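Wanted: five people to argue with us before we buy a robot arm

Brirkmont runs the kitchens for 11 school and hospital sites. We have been asked to decide by April whether one robot arm belongs in the equipment budget. The quote from Kvaran covers the arm, the gripper and setup. It doesn't cover the counter it would bolt to, the repairs, or the person standing next to it when it stops.

So far all the testing has been done in simulation, on one tabletop with a stove plate, a lemon and a few other things to move around. We think that's a fine place to start and a poor place to sign a purchase order. We want paid reviewers who feel the same way, or who can talk us out of it.

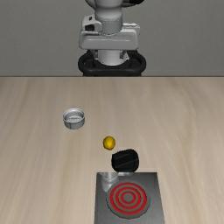 What you would do

Sit in on 2 sessions, both on a Wednesday, 1 p.m. to 5 p.m. Read the quote line by line with Liviu Sârbu from purchasing. Watch the simulated runs and write down what you would need to see before spending money. Then fill in our cost sheet, which has 13 lines. Most of them are still blank, and the vendor's brochure won't help you with those.

The fee is $287 per session. Lunch is included and was cooked by a person.
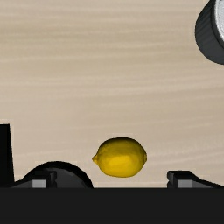

Service costs are where we expect to get hurt. The last big machine we bought, a Mokel tray washer, looked cheap until the second year -- the parts came by freight and the technician came when he felt like it. We want a number for every wear item on this arm, starting with the gripper. Two fingers set wide on either side of one lemon, with plenty of bare table between, is an easy day. Ask what those fingertips cost to replace, and what happens to the price when the lemon is a wet tomato in a crowded bin.

Who should apply

Line cooks, kitchen managers, repair techs, and anyone who has had to defend an equipment budget out loud. You don't need to know how to program. If you sell automation for a living, please sit this one out.

Send a short note to Noemí Nava at the Bustari Street office. Tell us about one piece of equipment you regret buying.

Comments (3)

Wiroj Ruangrit
Does the quote have a yearly software fee? Ours was on page nine, in the small type.

Irina Preda
I fix ovens, never touched a robot. Is that OK or will I be the odd one out?

Noemí Nava
Irina, please apply. Wiroj -- it does, and Liviu is not happy about it.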